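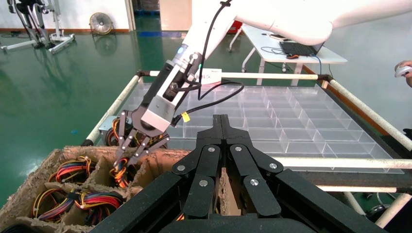 Two grippers over a cardboard box; blue ring light on the wrist unit.

Miltton P40 door and window sensor

The P40 is a battery-powered contact sensor for internal doors, sash windows and cupboards. It reports to the Miltton hub only — it will not pair with older Prultbridge panels.

Range to hub: 40 m indoors, 200 m line of sight
Battery: 3 V lithium cell, supplied
Battery life: almost 2 years
Fixing: adhesive pad or two screws
Tamper alert: yes

Fit the magnet on the moving part, level with the mark on the sensor body. Metal frames reduce the range and may need the spacer, sold separately.

Trade orders: Leanne Furnival. Orders placed in January ship in February.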